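Where Do Our Outgrown Things Go?
A project report on toys and household goods in Wirdale
Justinas Kalniņš
13 February 2020

When I first told my tutor, Hanne Arnardóttir, that I wanted to write about what families do with the things they no longer use, she very kindly let me ramble for half an hour and then told me to pick one town, so I picked my own.

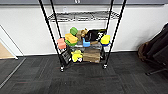
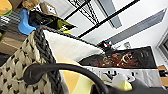
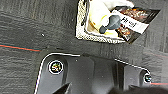

I sent my questions to 297 households in Wirdale and was delighted to get 70 replies, several of them with long letters tucked in (thank you, whoever wrote four pages about a rocking horse!). Most people pass toys on to a cousin or a neighbour first, and only go to the Stokgate charity shop when the family has run out of small children. Soft furnishings are harder, and I heard again and again that people keep old cushions in the loft for years.

The shop kindly let me read its donation book for August, which listed 602 items, mostly books and baby clothes. I had hoped to compare this with the Plira swap page, but its records only go back a few weeks, so I have left that for my second term.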